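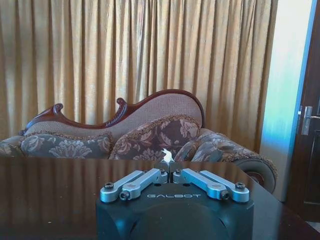

Gripper marked GALBOT, with the two finger linkages and fingertip blocks.

Murken Churches Psalms Course – Text Group

Minutes of the meeting held on Thursday, March 24, 2022 in the Kovács Room

Present: Réka Lengyel (chair), Kipchumba Makori (minutes), Ildikó Fodor, Mekdes Tekleab
Apologies: Ildikó Mészáros

1. Opening

The chair read Psalm 4 from the draft course text and led a short prayer. Apologies were received as above. Ildikó Mészáros had sent written comments on items 4 and 6, which were taken under those items.

2. Minutes of the previous meeting

The minutes were agreed with one correction. Under "Session headings", the words "Hebrew title" should read "superscription". K. Makori to amend the master copy.

3. Matters arising

3.1 Permission for the modern English text. M. Tekleab had received a reply from the rights holder. Quotation is allowed within the stated verse limit, provided the notice is printed in full on the reverse of the title page. The notice must not be shortened or reworded. It was noted that the leader's notes are a separate publication and need the notice as well.

3.2 Large print edition. No progress. Carried forward.

3.3 Spelling of "Selah". The previous meeting had left open whether the word should be printed in the body of the psalm or moved to a footnote. I. Fodor reported that test readers at the midweek group read it aloud as part of the verse when it stood in the line. Agreed that it will be set at the right-hand margin in italics, with one note in Session 1 saying that its meaning is not known for certain and that it need not be read aloud.

4. Verse numbering

M. Tekleab introduced her paper. In Hebrew editions the superscription of a psalm is often counted as a verse, so that references may differ from those in most English Bibles. The Greek numbering of the psalms themselves also differs over much of the book. Several members of the Murken congregations use Bibles that follow one or other of these systems, and the pilot groups lost time over it.

Three methods were considered: English numbering only; English numbering with the alternative in brackets throughout; and English numbering with a conversion table at the back.

I. Mészáros (in writing) favoured brackets throughout. Her view was that people do not turn to tables in the middle of a discussion. I. Fodor thought that brackets would crowd the page in the sessions with many cross-references, and that leaders could deal with the matter if their notes were clear. The chair asked whether brackets could be used in the session title only. M. Tekleab confirmed that this would cover the psalm number but would leave the verse numbers unmarked.

Agreed: English numbering in the text; the alternative psalm number in brackets in each session title; a conversion table in the leader's notes. I. Mészáros to be told of the decision before the draft is circulated.

5. Psalm 2, final verse

The group discussed the opening words of the last verse, given in many English versions as "Kiss the Son". The word used for "son" is the Aramaic form, although the usual Hebrew word stands earlier in the same psalm. The ancient versions do not agree, and some modern translations read "kiss his feet" or a similar phrase.

The draft note ran to most of a page. It was felt to be accurate but too long for a participant's booklet. I. Fodor also objected to the sentence "scholars have abandoned the traditional reading", which is not correct. The sentence was struck out.

Agreed that the note will state the difficulty, give both renderings, and point out that the use of the psalm in Acts and Hebrews rests on earlier verses. M. Tekleab to redraft.

6. Psalm 100, verse 3

The Hebrew tradition preserves two readings which sound alike: "and not we ourselves" and "and we are his". The older English versions have the first and most recent ones the second. The hymn most people know from this psalm follows the first in its sense.

I. Mészáros (in writing) asked that both be printed side by side in the session, as both can be used in prayer. K. Makori supported this. The chair was content, subject to space. It was noted that the discussion question "Which reading is right?" had produced long silences in the pilot and should go. Replacement wording was agreed: "What does each reading ask us to give up?"

M. Tekleab asked for her reservation to be recorded: the question assumes that both readings ask for something to be given up, and the second may not.

7. Production

7.1 Typesetting. The Flindier template has been revised. Poetry lines now indent correctly at the second half-line, except where a line breaks over the page. I. Fodor has marked the places affected. Agreed that page breaks will be set by hand at the final stage and not before.

7.2 Divine name. The small capitals for LORD are being lost when files are converted. K. Makori to check every occurrence against the printed proof. The difference between "Lord" and "LORD" matters in the notes to Session 3 and cannot be left to the reader.

7.3 Printing. Sadent has quoted for 2000 copies of the participant's booklet and 100 copies of the leader's notes. The quotation assumes stapled binding and uncoated paper. The chair preferred a paper that takes pencil, and a sample is to be requested. The order will not be placed until the text is frozen.

7.4 Timetable. The course is to start in the churches in November. No change was proposed.

8. Any other business

8.1 K. Makori asked whether the closing prayers should end with the Gloria Patri in every session. Practice differs between the congregations. Agreed to print it once, inside the back cover, and leave its use to leaders.

8.2 I. Fodor reported a wrong reference in Session 2, where the quotation in Hebrews is given without a chapter. To be corrected with item 5.

9. Actions

K. Makori – amend previous minutes; check small capitals against proof; inform I. Mészáros of the decision under item 4
M. Tekleab – redraft note on Psalm 2; supply missing reference; prepare conversion table
I. Fodor – send marked page breaks to the typesetter; enquire about large print
R. Lengyel – request paper sample from Sadent

The meeting closed with the Grace. Date of next meeting to be fixed by email once the redrafted note has been circulated.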